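Plitesis Hand-Held Gripper Kit (pair)

A left and a right gripper you build at your own bench and carry by hand, so you can work out a cloth-handling job before you own an arm! We love this one.
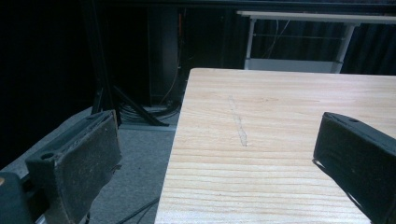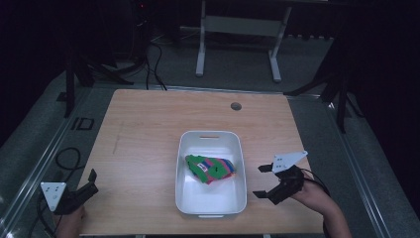
Each kit has 2 handles, 7 printed parts per side and a bag of Zitov screws (855 if you reorder). Finger pads wear, so spares are listed under part 161. Start with old towels, go slow, and swap pads in pairs. The Trultudberg workshop has a printer if yours is too small.

Ships from March. Arm adapter sold separately.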